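Flitbridge Kitchen Cell, Working Practice Meeting
January, 3:00 p.m.

Present: Pilar Durán (chair), Armindo Esteves, Drita Mladenović, Sohail Pirzada (minutes)
Apologies: Higinio Varela, who sent a long email instead. Taken as read, by those who had read it.

1. Previous minutes
Approved after Armindo asked that "shouting" be changed to "discussion."

2. Counter layout rule
Drita reported that the draft still says the counter must be "tidy," a word with as many meanings as there are shifts. Agreed to replace it with "set out as in the reference photo," and to attach one.
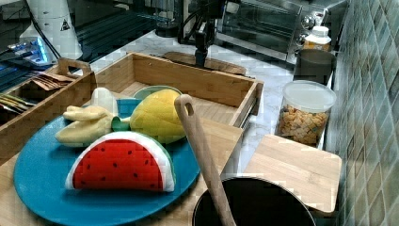 Attachment A. Counter with trays, boards and plush food on the blue plate.

Pilar asked whether plush fruit falls under the food handling section. It does not. Armindo wished it noted that the watermelon has a better attendance record than Higinio.

3. Reaching in
Nobody puts a hand over the counter while the arm is powered. "Just quickly" is struck from the list of exceptions, leaving the list blank. After any stop, wait 15 seconds before touching anything. Speed stays capped at 300 mm per second whenever a person is in the room.

4. Cables
Arm cables to be checked before each shift and initialed by a human. Two sheets last month were initialed "OK," and we employ no one by that name.

Actions
Drita: reword section 2.
Sohail: reprint the sign-off sheet.
Higinio: shorter email.

Closed 3:50 p.m.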